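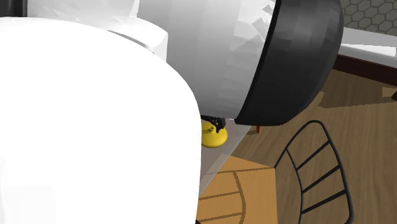 Midia Tabletop: recording and labeling rules

README for the simulated single-arm set

Midia Tabletop is a set of simulated episodes in which one robot arm works over a table in a furnished room. Every episode comes with joint readings, gripper state, rendered views from more than one camera, and a short written instruction. The text you are reading covers the rules we follow when we record, check and label an episode. If you want the loader, look in the tools folder, which has its own README.

The rules started as a page of notes at Şimşekoğlu and were rewritten when the Clullholm group began adding rooms. They now apply to both sites. Where an older episode breaks a rule, it is marked legacy in the index and left alone.

Maintainer: Prodromos Vrettos
Status: in use, last edited in November
Rooms: Clullholm, Mavstead
Episodes: 200 per room

What an episode is

An episode starts with the arm in its rest pose and the objects placed. It ends when the operator presses stop or when it times out at 60 seconds of simulated time. Time is always simulated time. Wall clock time is kept in the log for debugging and should not be used for anything else.

One episode has one instruction. If the operator moves a second object on purpose, the episode is split or thrown out. Bumping a second object by accident is fine and gets the flag bump.

Do not trim the start. We had requests to cut the idle part before the arm moves, and the answer is still no. People who want it gone can drop it in their own loader using the first_motion field.

Who may record

Anyone who has gone through the practice room and had four of their episodes checked by another operator. The checker signs in the operator sheet. Operators do not check their own work, and this includes the maintainer.

Setting up the room

Load the room from the locked file. Do not save over it, even if all you did was nudge a chair.

Furniture and plants stay where the room file puts them. The table objects are placed by the sampler, which takes a seed. Write the seed in the episode header before you start. If two objects spawn inside each other, or one falls off the table while things settle, take the next seed and log the bad one.

Lighting is part of the room file. Shadows must be on. A batch from the first month was rendered with shadows off and it caused trouble in every comparison we ran, so the exporter now refuses to write such a batch.

The arm base is fixed for the whole episode. If you think the task can't be reached from where the base is, reject the seed. Moving the base makes a new room as far as the index is concerned and needs a new room name.

Cameras

Each room has its own camera list. Names are short and describe where the camera is fixed: wall_left, shelf, plant_side and so on. Please don't rename them to match another dataset. The mapping table in the tools folder does that job.

A camera stays in the episode even when the arm or the furniture covers a large part of its view. Views of this kind are normal in real rooms as well, and users have asked for them. We do not move a camera in the middle of a batch to get a cleaner look at the gripper.

All cameras in one episode share one clock. The exporter checks this and stops if two streams are out of step. The depth stream is allowed to be missing. Color is not.

Moving the arm

Keep the approach slow over the table. The speed cap in the controller is a backstop and an operator who keeps hitting it should go back to the practice room.

Come down on an object from above when there is room to do it. Side approaches are allowed for tall things such as tubs and cups. For low, flat or domed things, line up the fingers first, pause, then lower. The pause should be at least 200 milliseconds so that the contact labels have a clean boundary to sit on.

Don't drag one object with another. Don't press down on the tabletop to steady the arm. If the arm meets the table with force over the limit, the simulator writes a contact_fault line and the episode is rejected automatically – there is no override for this.

Links may pass over furniture. They may not pass through it. Collision checking must be on for the chairs as well as the table. It was off by default in the Mavstead file for some time, and the affected episodes are marked legacy.
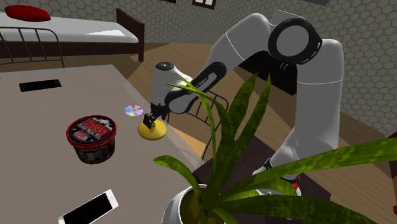
Labels: objects and contact

Every object on the table gets a label, including the ones the task never touches. In a layout like the one shown here, the tub, the disc and both phones are labeled along with the yellow object under the gripper. Objects that belong to the room, such as the bed, the chairs and the potted plant, carry a room label and are not listed in the table objects.

Use the plain name of the thing. The instruction should be something a person would say at home. "Put the lid on the tub" is good. "Manipulate target A to region B" is not, and the checker will send it back.

Color words are allowed when they help. If there are two phones, write "the white phone" or "the black phone". Left and right are allowed only with a camera named in the header, and it is better to avoid them. Do not use brand names in an instruction, even if the texture on the object has writing on it. Most of that writing is too soft to read at export size anyway.

If you are unsure what an object is meant to be, look up its asset name in the room sheet. If the asset name and the shape seem to disagree, use the asset name in the label field and add what a viewer would call it in the alias field. We have several pieces that some people read as a lid and others as a plate. Both words should be searchable.

Contact is labeled from the simulator state and never by eye. The values are:

none – no finger touches any object
touch – at least one finger touches, no grip
grip – both sides of the gripper hold the object
other – an arm link touches something

From many camera angles, a finger just over an object and a finger resting on it look the same. That is why a checker may not change a contact value after watching the video. If the value looks wrong, open an issue with the episode number and the time, and leave the field as it is.

Visibility

Each object has a visibility value per camera, worked out from the mask. Full, partial or hidden. The value is for the whole object, so a domed piece with the gripper in front of its upper half is partial, and so is one that a link cuts across. Leaves count as cover in the same way as solid furniture.

The see-through edge on some tables is treated as part of the table. It has its own material but no label of its own.

Success and failure

The success field has three values: yes, no and unclear. It is filled in by the checker after the end of the episode, using the final state and the instruction. A single still is never enough to fill it in.

Keep failures. A failed episode that follows the recording rules is as welcome as a good one, and it counts toward the room total. Operators should not repeat a seed until it works and hand in only the last try. If a seed was tried more than once, hand in all tries in order.

Checking

The checker works through the list below and fills in the check sheet.

Header has room, seed, operator and instruction
Seed reproduces the same start layout
Shadows on, collision on
All color streams present and in step
Instruction matches what the operator was trying to do
Table objects all labeled
No edits to contact values
Success field filled in
Flags set where needed

A checker who disagrees with an operator writes it in the notes field. Both opinions stay in the file.

Using the set

You may train on it, test on it and publish results with it. Please say which room you used. Results from the two rooms should be given separately before you give a combined number, as the table heights differ.

Good results here do not make a policy safe to run on a physical arm. Contact in the simulator is simplified, especially for thin objects and glossy surfaces. Before moving to hardware, follow your own site rules for fencing, stop buttons and speed limits. This document does not cover them and should not be quoted as if it did.

Known problems

Shadow edges look stepped in some views. This comes from the shadow map and won't be fixed in this version.
Small jagged patches of light and dark can show up on curved arm links. They have no effect on masks or contact.
Printed text on object textures is blurred at export size.
A few early Clullholm episodes have the alias field empty.
The phones have blank screens in every episode. Instructions that mention what is on a screen are rejected.

Changes

Rule on base position made stricter. Alias field added. Wording of the touch value changed after questions from Mavstead users. The old flag near_miss is gone; existing uses were turned into notes.

To suggest a change, open an issue with the rule text you want replaced and the text you want in its place. Changes are merged between batches, and a batch is always finished under the rules it started with.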